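July, 6 a.m.

Up before the alarm again. The ferry horn woke me, or the gulls did. Coffee, the last of the bread, one egg. Today is day four in Stistport and I have now slept badly three nights in a row, which I put down to the mattress. It dips in the middle. I asked at the desk for a board to go under it and the man wrote it on a pad.

Knee is better. I walked up the hill road before breakfast yesterday and it didn't complain until the steps by the school.

The plan for the day was the archive in the morning, lunch with Rui, then the cemetery if the rain held off. I'll write down what got done.

The archive opens at nine. I was there at ten of and stood under the awning with a woman who was looking for a deed. They gave me the same table as before, by the radiator, and brought up the second box of passenger lists. The lists are in worse shape than the first batch. Someone kept them folded in quarters for a long time and the creases have gone through the names. I found two families from the right village and neither one was ours. The clerk wrote in a tall, leaning hand and makes his L and his S the same way, so every time I see an S I have to stop and work it out. By noon I had gone through 261 entries and had one maybe. It is a man listed as Esteban, age 24, laborer, traveling alone. No first name that I can read. Grandfather always said he came with a brother, but he also said he came in winter, and the ship we know about landed in June.

Copied it out anyway. Page and line number are in the green notebook.

The reading room charges by the sheet for copies now, and the machine only takes coins. I had none. I'll bring some tomorrow.

Lunch with Rui Vieira at the Bravo, the place on the corner with the blue door. He had the sardines and I had soup. He has been looking into his mother's side for six years and has got back further than I ever will. He told me to stop reading the lists in order and go to the consul's register first, then work back from the date. I should have asked him that before I came. He also thinks the spelling in our line changed at the port and I should check under Estevan and Estevam as well. That means going through the first box again. I didn't enjoy hearing it, but he is probably right.

We split the check. He wouldn't let me get the coffee.
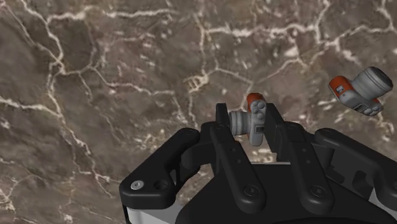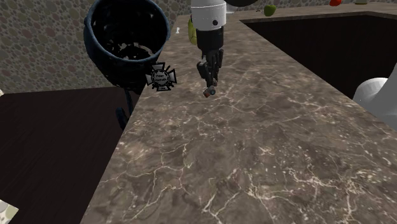 Leandro Esteban

The rain came at two, so no cemetery. I went back to the room and wrote to my sister. I told her about the maybe and told her not to tell Dad yet. He got his hopes up over the baptism record last year and then it was a different parish, and he was low for a week. If this turns into something I'll call him myself.

Then I did the money. I had set aside 529 for the week, not counting the room, and I'm under so far. The bus pass helped. The big expense was the shoes, and I needed those. If I keep lunch to soup I can get the translation done before I leave - the lady at the Vetus bookshop will do old letters by the page, and there are three of Grandfather's I have never been able to read past the greeting.

Stopped in at the Vetus after the rain let up. It smells of damp paper and she keeps the heat on even in July. She looked over the first letter while I stood there. She said the writer was somebody with a little schooling who spelled by ear. The part she could read right off was about a roof and a debt for lime. There is a name at the bottom of the second page that she thinks is Tomas, but she wants to look at it in daylight. I left all three with her and got a receipt. I felt a little strange walking out without them. They have been in the same tin since before I was born.

Bought bread, cheese, two pears, and a stamp. Got coins for the copy machine in the change, so that's taken care of.

No board under the mattress yet. Asked again. Different man, same pad.

9 p.m. Rui called. The consul's register is not at the archive, it's in the town hall annex, and they want a written request a day ahead. I wrote one out and will drop it off on my way in the morning. So tomorrow goes: annex, archive, first box again under the other spellings, cemetery if dry. The older graves are along the north wall and I want to see those before anything else. Rui says some of the stones there can't be read anymore, so I should bring chalk or a flashlight. I have a flashlight.

Knee is stiff from sitting. Took two aspirin and put it up on the other chair. Still have to rinse out the gray shirt.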